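3.2 Materials

The survey compared how well secondhand children's clothing sorts by fiber content when only the care label is used. Garments were obtained from the Petov reuse store in August. The sample was 100 items, of which 42 were T-shirts. Items with no label, or with a label too faded to read, were logged as "unknown" and kept in the totals.

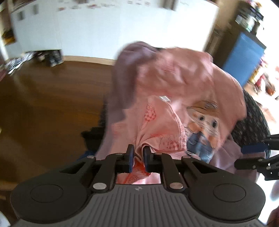
Figure 4. Child's T-shirt with printed front; care label near the collar.

Large chest prints were recorded separately. Plastisol ink does not separate from cotton during mechanical shredding, and the Mallum line rejects pieces where the print covers more than 40 percent of the front panel. Print area was estimated with a clear grid sheet – a coarse method, but repeatable between the two of us.

3.3 Handling

Each item was weighed, logged and placed in one of three bins: cotton, blend, unknown. Weights were taken before any trims were removed. Fourteen items had labels that disagreed with the hang tag, and for these the sewn-in label was used.
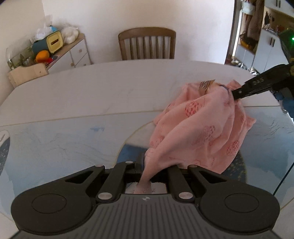

Figure 5. Soft pink cloth on the table.

Bin totals are given in Table 2. The Daza sorting guide was followed for blends.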